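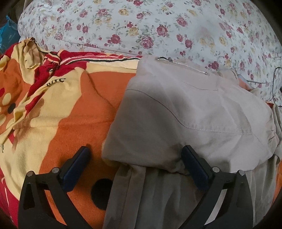
Unit 7: Sorting before storage

Household textiles are sorted by surface before they are sorted by size. Napped goods (blankets, brushed throws) shed fibre and take up lint, so they are stacked at the bottom. Smooth printed cloth goes in a separate pile. Light plain garments show transferred fibre most clearly; a beige garment folded on top of an orange, red and yellow plush blanket should be lifted off and brushed before it is put away. Creases in the pile, like those across the orange area, are shaken out before refolding.

Weights for the exercise: garment, up to 500 g; printed cloth, up to 1,000 g; plush blanket, up to 4,000 g. Weigh each item folded and record to the nearest 10 g.

Plastic bags are not used for storage beyond the day of sorting. See the Lilum handout on cotton covers.

Written work to J. Cisternas by the first week of December.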